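Farzana Tarar
Week 9 of automation at my work, a little thread for everyone who keeps asking if the robots took my job yet (no!)

Farzana Tarar
I used to hand-cut paper samples for Drultmont all day, nearly 1,000 on a bad one. My wrists were toast by October. Now the plan is that the machines learn the cutting from us, so half my shift is doing it slowly with grippers instead of fingers.

Farzana Tarar
Scissors are the worst, by the way. You forget how much your thumb does until it's a jaw! Doina is way better at it than me and she will not let it go.

Farzana Tarar
What's changed most is the talking. We used to have headphones in, all of us. Now we argue over the right way to hold a sheet still, and the engineers write it down like we're professors.

Farzana Tarar
Still want to know what happens to our hours once it's good at this. I asked on Monday and got "we'll see." I'm asking again Friday.
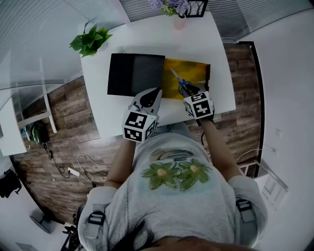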